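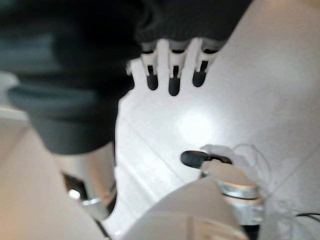

Save System Check Before Release
Project: Hurthorpe, build from January

1. Save file is written when the player quits from the pause menu.
Pass. I killed the app in the middle of a write as well and got a zero-byte file, so I'm calling this a weak pass.

2. Old saves load in the new build.
Fail. The Meren level comes back with its doors locked and the key already spent. The ticket says fixed. I'd like to see on which machine.

3. Backup slot kicks in if the main file is damaged.
Not shown. The code is there, but I found no test that calls it.

4. Inventory holds 200 items without slowing the load.
Pass at 200. The design notes say 1000, and I don't believe that number until someone runs it.

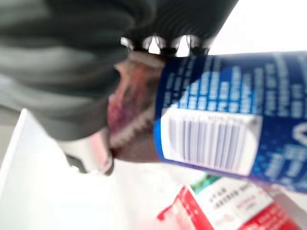 Facundo Jara
Build reviewer, Lurkine

5. Autosave every 90 seconds.
Pass on desktop. On the tablet it skips while a dialog box is open. "Rare" was the comment I got back. Our shop screen is one long dialog box.

6. Player names with accents or spaces.
Pass for accents. A name made only of spaces still creates a folder you can't delete from the menu.

7. Cloud copy matches local copy.
Open. Retamal branch only, please don't tick this from the main branch again.

Retest items 2 and 3 before sign-off.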